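The Tyranny of the Fitted Wardrobe
Posted 09/06/2018
Filed under: Opinion, Home
3 comments

My mother owned one good coat for most of my childhood. It hung on a hook by the back door and smelled of December all year round. When the lining went, she sewed in a new one. At no point did she describe the coat as part of a capsule.

I bring this up because I have now read the third article this month telling me that I should own fewer clothes, and that the way to own fewer clothes is to buy some. The list is always the same. A white shirt, a pair of dark trousers, a gray sweater soft enough to make you a calmer person. Throw out what you have, which is cluttering your mind, and replace it with 87 dollars' worth of T-shirt.

I tried it, of course. I am as weak as anybody. I bagged up most of what I owned and drove it to the thrift store on Fatwood Avenue, where the woman at the counter looked at my life's work and asked if I wanted a receipt. Then I went home and admired the empty rail for an evening. By the end of the week I had nothing to paint the porch in. 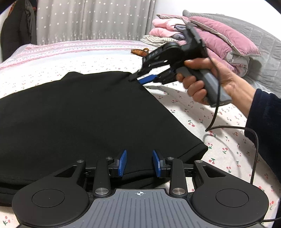
Old clothes do jobs. They get worn under the sink and up the ladder. They go to the dog, and after the dog they go to the garage, where they spend a long retirement wiping dipsticks. The minimalists have no category for this. Their shirts are either treasured or gone, and I suspect they pay other people to paint their porches.

What bothers me more is the sermon. There was a time, say the year 2000, when a full closet meant you were doing all right and an empty one meant you weren't. Now the empty one is a sign of character, provided it was expensive to empty. A man with nine shirts because he can only afford nine shirts doesn't get a magazine spread. Give him a concrete floor and a single orchid and they'd be at his door by lunch.

I'm not defending the other extreme. I have an aunt whose spare room can be entered only sideways. But she has also dressed half the county for school plays, weddings and one surprise court appearance, and I'd back her spare room against anybody's curated rail in an emergency.

So I have been buying things back. The thrift store wanted four dollars for my own corduroy jacket, and I paid it. The elbows are still bad.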